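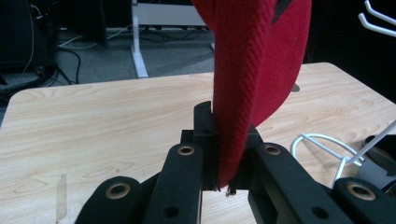 1/ A few posts on clothing "repair programs", mostly because Puvislow launched theirs this week and my feed has lost its mind over it. I've read the terms. All of them. I'd like my lunch hour back.

2/ The pitch: buy a jumper, and if it wears out they mend it free, for life. Lovely. Then you get to the definitions, where "life" means "the reasonable life of the garment". Who decides what's reasonable? Puvislow does.

3/ Frayed ends, pilling and "thinning consistent with use" are all excluded. So wear is excluded. From a wear guarantee. What's left is a seam that lets go, and consumer law would probably have covered that anyway.

4/ Postage is on you, both ways. I priced a parcel from here to their depot at Sunport and back and it came to $33. The plain crew neck was $106 new. You can see where most people are going to land on that.

5/ They say they've mended 1,564 garments in the trial. OK. Out of how many sent in? Out of how many sold? The page doesn't say. I wrote and asked, and got a reply thanking me for my passion.

6/ Someone will tell me it's better than nothing. Maybe. I'd want to see whether people buy more when there's a repair badge on the tag. I know I feel better at the till when I see one, and I'm a grump.

7/ Compare Malla, who don't promise anything for life. They sell you a card of matching yarn for a couple of dollars and tell you what gauge the thing was knitted at. No badge, no hashtag. I've used it twice on cuffs and it's fine. Colour was a shade off on the second one.

8/ (Not sponsored. Malla's sizing is a joke and their website logs me out every time I open the cart.)

9/ Yap have a third model, a swap scheme. Send in the old one, get 13 per cent off the next. Please stop calling this recycling. It's a coupon. Where the old ones go is covered by the phrase "trusted partners".

10/ What I'd ask any of them before handing over money: who pays the post, what's excluded, how many get knocked back, and can I just buy the yarn.

11/ A few people asking if I've tested the Puvislow one myself. Parcel goes in Monday, with a hole in the elbow you could post a letter through. They quote turnaround as "by June". Will add to this thread when it comes back, or when the excuse does.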